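Nollness Corner Ball

Nollness corner ball is a recreational team sport played by adults in indoor halls and on fenced outdoor courts. It combines elements of dodgeball and four square and is played mainly in the town of Osthorpe, where the first organized league was formed. Teams are mixed, and most players take up the game after leaving school.

Origins

The game grew out of informal lunchtime matches among employees of the Nollness paper works. Written rules were prepared by Kieran Ní Chonaill, a former physical education teacher, and were adopted by the Osthorpe league on May 24, 2021. A second league, in Toledo, follows the same rules with a shorter season.

Rules of play

Each team fields seven players on a square court divided into four quarters. A rubber ball is served from one corner and must bounce once before it is returned. A player who fails to return the ball moves to the opposing team's waiting line and may re-enter when a teammate makes a clean catch. A match consists of two halves of 15 minutes each. Ties are settled by a single serve from each captain.

Blocking with the forearm is allowed, but kicking the ball is a foul. The Toledo league also allows a player to save the ball off the back wall, a variation known as the "long return."

Participation

The Osthorpe league had 185 registered players at the end of its second season. Matches are officiated by the players themselves, with one member of a resting team serving as referee.
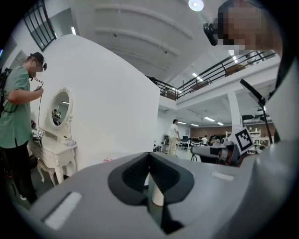

A man in a black cap and green T-shirt, in profile.

The annual Jalteo Cup brings together teams from both leagues and has drawn almost 3,000 spectators over a single weekend. Entry is open to any team that has completed a full league season. The winning team keeps the cup until the following May and selects the ball used in the next tournament.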